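31 Jan 2025

Thaw today. The snow is off the south bed and I could finally get at the currants with the pruners.

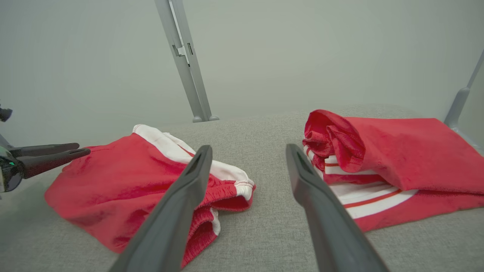
I started on the black currants, the row along the fence. They went in as cuttings and have never had a proper thinning, only the odd branch taken off when it got in the way of the mower. The old wood is easy to tell at this time of year. It is nearly black and the bark flakes when you rub it. I took the oldest stems down to the ground on each bush and left the pale new ones alone. Two of the bushes had big round buds on them, swollen like little cabbages, so I suppose that is gall mite. I picked off every one I could find and put them in the stove. If they are back next winter the bushes will have to come out.

Red currants after lunch. These want different treatment, as I have to remind myself every year. They fruit on spurs on the older wood, so I only shortened the side shoots and opened up the middle. The one by the water barrel leans badly toward the path. I tied it to a stake with a strip of old sheet and will see if it holds.

Inna Bondarchuk came by for the saw she lent me in November. She looked at the gooseberry and said I was being too kind to it. She grows hers on a single leg, about knee height, and says she can pick without gloves. I said I would think about it. Mine is a low tangle and the branches have rooted where they touch the soil. I dug up two of the rooted pieces for her and wrapped them in wet newspaper. She took the saw as well. I need to buy one.

Spent an hour on the order. I went through last year's notebook and added up what the berries gave, by weight in ounces, all kinds together: 1,144. Of that, 302 were raspberries, and that is poor for the length of the row. The canes by the shed hardly did anything. Salim Magesa told me his did the same and he blames the dry spell in early summer, when the fruit was setting. It may be that. It may also be the bindweed, which I never got to the bottom of. I will give the row a thick mulch of leaf mold once the ground warms and put the soaker hose down before I need it this time.

I did not order new raspberries. I did order 30 strawberry plants, bare root, to come when the ground can be worked. The old strawberry bed is finished. The crowns have climbed up out of the soil and the fruit last year was the size of a thumbnail. The new ones will go where the onions were, and the old bed can have beans.

Cleaned the pruners with a rag and some oil before I came in. The spring is weak and they stick open – worth replacing, or at least taking apart. Piled the cut wood behind the shed. The clean black currant stems I kept back, the straight ones from last year, cut to the length of my hand and a bit more. They are heeled in along the edge of the cold frame with two buds showing.

Frost forecast again for tonight. Put the fleece back over the spinach and brought in the watering can.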